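歩数と方角だけで、町歩きの手描き地図をつくる方法

散歩が好きな方なら、歩いた道をあとから思い出して「あの角の次は何だったかしら」と首をかしげたことが一度はあると思います。わたしもそうで、もう何年も、歩いた道を小さな紙に描いて残すのを楽しみにしています。測量の道具は使いません。自分の足と、方位磁針と、方眼紙と鉛筆。それだけで、人に見せてもちゃんと通じる地図になるんですよ。

このページでは、わたしがいつもやっている手順を、最初の一枚が描きあがるところまで順番に書いていきます。例に使うのはペリーヌ(Perine)の町の中心部を一回りする道です。お住まいの町に読みかえて、お茶でも飲みながらのんびりお付き合いください。

用意するもの

・5ミリ方眼のノート(表紙が硬いもの。立ったまま書くので、ここだけは少し贅沢をしてください)
・鉛筆(Bか2B)と消しゴム
・方位磁針
・長さのわかっている巻き尺、または長さのわかっているひも
・清書用の紙と、細いペン

方位磁針は安いもので十分です。わたしはロルティエ(Loltier)の小さなものを首から下げていますが、針が落ち着くまでに少し時間がかかります。そのあいだに空を見たりしているので、特に困ってはいません。

手順1 自分の一歩を知る

まず、歩幅を測りましょう。平らでまっすぐな場所に巻き尺で30メートルの区間をとり、いつもの速さで歩いて、歩数を数えます。ここで張りきって大股になってしまう方がとても多いのですが(わたしも最初はそうでした)、買い物に行くときの足どりでお願いします。行きと帰りで3往復し、合計の180メートルを総歩数で割れば、それがあなたの一歩です。

靴を替えると歩幅も変わります。地図を描く日の靴で測ってください。それから荷物も、当日と同じくらいのものを持って。細かいようですが、長い道のりになるとこの差がじわじわ効いてきて、最後に線がつながらなくなるんです。
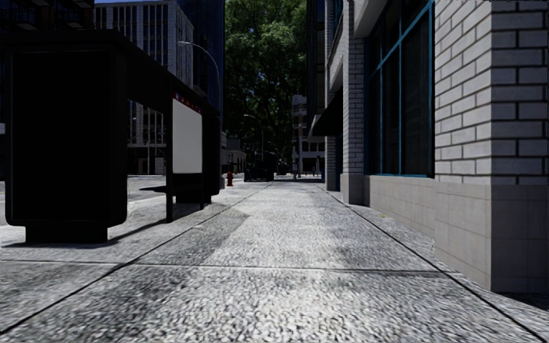

歩幅がわかったら、ノートの1ページ目の隅に大きく書いておきます。出先で思い出せなくなると、その日の記録がぜんぶ宙に浮いてしまいますから。わたしは以前、ロークトン(Rorkton)まで出かけて半日歩いたあと、肝心の歩幅を控えた紙を家に置いてきたことに気づきました。帰ってから計算はできたのですが、途中で距離を確かめられないというのは、なんとも心もとないものでした。

手順2 歩く道を決める

最初の一枚は、出発点に戻ってくる道にしてください。ぐるりと回って元の場所に戻れば、描いた線も元の点に戻るはずです。戻らなければ、どこかがずれている。自分で答え合わせができるわけです。

長さは欲ばらないこと。わたしのペリーヌの一回りは948歩で、曲がり角は6か所です。記録をとりながらだと、普通に歩くときの何倍も時間がかかりますが、寄り道の口実が増えたと思えば悪くありません。

時間帯は、午前10時をすぎたころが気に入っています。通勤の人波が引いて、立ち止まっても邪魔になりにくいからです。ノートを広げるときは道の端に寄り、横断歩道では数えるのをいったん忘れて、渡ることに集中してください。数がわからなくなったら、ひとつ前の角まで戻ればいいだけの話です。
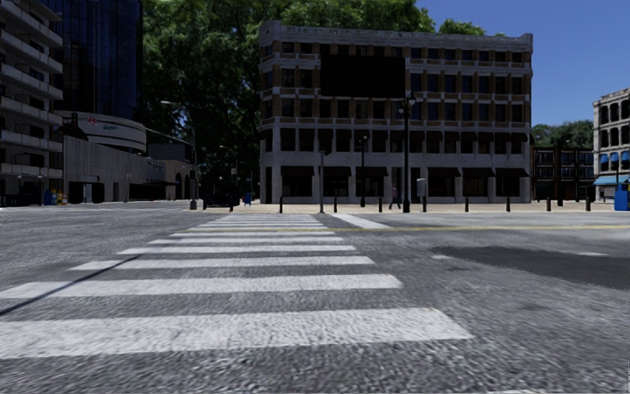 最終更新:5月

手順3 歩いて記録する

いよいよ出発です。出発点に立ったら、進む方向に体を向けて方位磁針を読みます。北を0度として、時計回りに何度か。慣れないうちは「北東」「南南西」くらいの書き方でもかまいませんが、度数で書いておくと清書がぐっと楽になります。鉄の柵や停まっている車のそばでは針が引っぱられるので、少し離れて読みましょう。

あとは次の角まで歩いて、歩数を書く。角に着いたら、また方角を読む。この繰り返しです。わたしのノートは縦に線を一本引いて、左に方角、右に歩数、余白に目印を書くようにしています。下から上へ書き進めると、紙の上と目の前の道とで左右がそろうので、目印を書き間違えにくくなりますよ。

目印は、ひと月たっても動かないものを選びます。建物の角、階段、石垣、壁の色の変わり目など。看板は案外すぐに替わりますし、植木鉢は持ち主のご機嫌しだいで引っ越します。

歩数を声に出さずに数えるのが苦手な方には、100歩ごとに指を一本折る方法をおすすめします。小石をポケットからポケットへ移すという手もありますが、わたしは帰宅してから洗濯機の中で小石に再会したことがあるので、もっぱら指です。

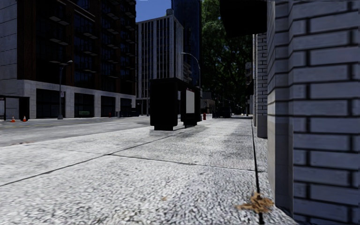
建物沿いの歩道。壁は明るい灰色のれんが積み。

道が曲がっているときは、ゆるいカーブを短い直線に区切って考えます。方角が変わったと感じたところで立ち止まり、そこをひとつの角として扱ってください。区切りを細かくするほど形は正確になりますが、そのぶん書くことも増えます。最初は思いきって大ざっぱに。

手順4 下描きをする

家に帰ったら、記憶が新しいうちに下描きをします。縮尺は1マスを10歩にすると扱いやすいでしょう。948歩の道も、合わせて95マスほどの線になりますから、ぐるりと回る形なら見開きにゆったり収まります。

方眼紙の上を北と決め、出発点に小さな丸を打ちます。分度器で最初の方角をとり、歩数ぶんの線を引く。その先から次の方角、次の歩数。線が一本ずつ伸びていって、見覚えのある形が現れてくるこの時間が、わたしはいちばん好きです。

最後の線の終わりが、出発点の丸とぴったり重なることはまずありません。がっかりなさらないでくださいね。ずれが数マスなら、角の数で割って、それぞれの角を少しずつ丸のほうへ寄せていきます。ひとつの辺だけをぐいと曲げてしまうと、そこだけ道がおかしな向きになるので、みんなで分け合ってもらいましょう。ずれが大きいときは、たいてい方角の読み間違いか、歩数の100の桁の書き落としです。

広場は別に測る

広場のように道幅のない場所は、一筆の線では描けません。わたしはまわりの縁を一周し、そのあと対角線を一本だけ歩きます。対角線が紙の上でも合っていれば、形はおおむね信用できます。舗装の模様まで描きたくなりますが、全部描くと地図が真っ黒になりますので、隅のほうに数枚だけ描いて、あとは白く残しておくのが見やすいと思います。
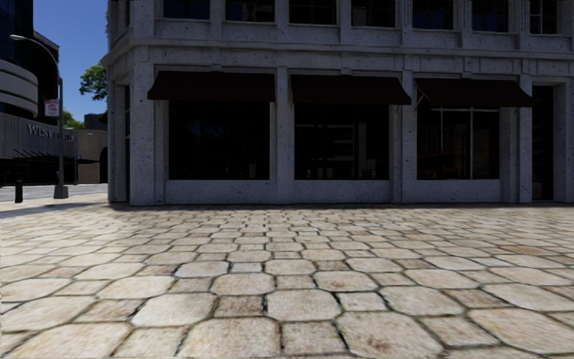

八角形の大きな敷石と小さな四角い石を組み合わせた広場の舗装。

手順5 清書する

下描きの上に薄い紙を重ねて、ペンで道の線をなぞります。道は二本線、歩いた経路は点線。目印には短い言葉を添えます。文字はすべて同じ向きにそろえると、紙をくるくる回さずに読めます。

忘れずに入れてほしいのは、北の矢印と縮尺です。縮尺は「何歩」のままでも味がありますが、人に渡すならメートルの目盛りも並べて書いてあげてください。歩幅は人それぞれですものね。

わたしが使っているのはチュオン(Trương)の薄口の紙で、にじみが少なく、消しゴムにもよく耐えてくれます。手に入らなければ、トレーシングペーパーでもまったく問題ありません。

描きあがったら、地図だけを頼りにもう一度同じ道を歩いてみてください。目印が足りない角では、きっと自分で描いたのに迷います。そこに鉛筆でひとつ書き足して、次の清書のときに入れておきましょう。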